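Storage and Shared Workrooms
Week 2 handout: Does the box do anything?

Read before the seminar. Bring the worksheet from last week, filled in or not.

Last week we went through the usual advice on keeping a shared room in order, and several of you seemed rather taken with it. I want to spend this session picking at it. The advice comes in roughly the same form wherever you find it: sort, contain, label, review. It is repeated in trade catalogues, in office guides and in the Grastbridge workbook we use on this module, and very little of it comes with any evidence that you would accept in an essay.

Start with the claim about containers. The Grastbridge workbook says that "a contained item is a found item". I don't see why. An item in a bin has been moved out of sight, and whether it can be found again depends on who put it there and whether they are in the room when you want it. Anyone who has inherited a cupboard knows this. What the bin certainly does is make the shelf look better, and I suspect that a good deal of the satisfaction people report after a tidy-up is satisfaction with the look of the shelf.

Opaque or clear?

Suppliers will sell you both. Markeo's sales leaflet recommends opaque bins for "visual calm" and, two pages later, clear ones for "instant retrieval". Both cannot be the main thing. Where a room has a mixture, it is usually put down to policy (clear for small bright materials, grey for everything dull), but in my experience the mixture generally records which order was placed in which year. Before you write in an assignment that a room "uses" clear storage for craft materials, ask whether anyone decided that.

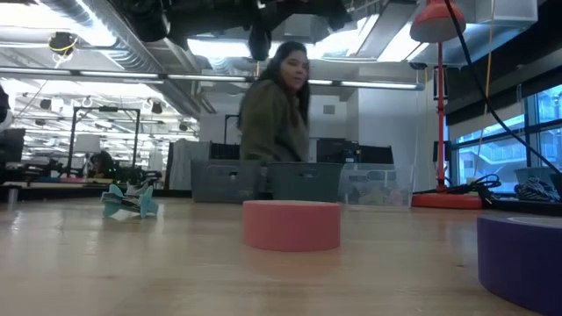 A clear bin has its own weakness. It shows you colours and outlines at the sides and tells you very little about the middle. People look, see something pink, and assume the bin is full of whatever they remember as being pink. An opaque bin at least forces you to lift it down. I would not go to the wall for either type, and I'd be wary of any source that does.

The Susteck figures

You will come across the Susteck survey, as it gets cited in nearly every essay on this topic. It reports that 80 per cent of respondents found things "more easily" after their workroom was fitted with matching bins. Look at how it was done. The questionnaire went to 888 people and 662 replied, which is respectable. But they were asked once, after the refit, and nobody timed a search before or after. The rooms had also been cleared out first. If you throw away a heap of broken and duplicate stuff, finding the rest will get easier whether you put it in bins, on trays or in a row along the windowsill.

So the figure may be true and still tell us nothing about bins. Please don't quote it without saying so.

Tables

The other rule we met was the clear surface. Nothing is to live on the table; everything goes back at the end of a session. The Tak method goes further and has people put each object away before taking out the next. Try this with anything that involves comparing two things and you will see the trouble. A table with a handful of objects on it may be untidy, or may be halfway through a job, and you can't tell which from the doorway. Inspections done from the doorway tend to score it as untidy.

I would separate three cases, and the workbook doesn't:
things out because they are being used
things out because they will be wanted again shortly
things out because they have no home

Only the last is a storage problem. The second gets treated as one all the time, and the result is people walking back and forth to a shelf.

For the seminar

Choose a shared room you know well. Pick one bin or drawer in it and write down what you think it holds, then go and look. Note what you got wrong. Ask one other regular user of the room to do the same, separately, and compare the lists.

Then find one piece of storage advice in print and work out what would have to be measured for you to believe it. Half a page is plenty. "It's common sense" will not get marks.

Reading: Grastbridge workbook, the chapter on containers. Skip the case studies, which were supplied by the firms concerned. The Markeo leaflet is in the module folder.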